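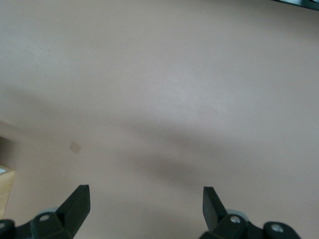

Do you need to know how to program before you join? Most of our members had never written a line of code when they started, and a fair number still leave that side of things to somebody else at the bench.

We use cookies to remember your settings and count visits. Accept | Manage

About Istard

Istard is a shared workshop for people who build robots in their spare time. We rent the back half of a former printing shop at 72 Kornau Road, with a roller door on the lane for anything too big to carry up the front steps. Members pay monthly, have their own shelf, and come and go with a door code.

The workshop started as a group of neighbours who were each building an arm at home and kept buying the same screwdrivers. We moved the tools into one garage, then outgrew the garage. The move to Kornau Road was in October, and the first few months went mostly on wiring, shelving and getting the heating to work.

What we build

The main shared project is Pop, a small tabletop arm with a two-finger gripper and a camera at the wrist. The camera looks down past the fingertips at the work surface, so the person driving the arm can line up on an object from the gripper's side. Both fingers are black and angle in toward each other at the tips. They are held on with ordinary screws that you can reach without taking the whole hand apart.

Pop is on its second gripper. The first was printed in one piece and had to be thrown out whenever a finger cracked. The current one comes apart, which makes it slower to assemble and much cheaper to own. The parts list runs to 302 lines, fasteners included, and the drawings are in the grey binder beside the printers as well as on the members' drive.

Members also work on their own things. At present these include a camera slider, a seed sorter and a chess-playing arm that has been nearly finished for quite a while. You don't have to work on Pop to belong here.

The space

There are 2 printers, a drill press, a soldering bench with fume extraction, and a long table kept for testing. The laser cutter is at our partner workshop in Nirham, and Istard members can book it in the evenings after a short safety session. We don't do welding or spray painting.

Bring safety glasses if you have a pair you like. Closed shoes are required past the yellow line. Any arm under power has to have a stop switch within reach of the person running it, and that applies to home builds brought in for a visit.

Joining

Come to an open evening first. They run from 6:30 p.m. and you can bring a project, finished or otherwise. If you'd like a shelf after that, fill in the form at the front desk and we'll set up your door code. For postal deliveries, use Box 826, Kornau.

Shares 14 | Comments 3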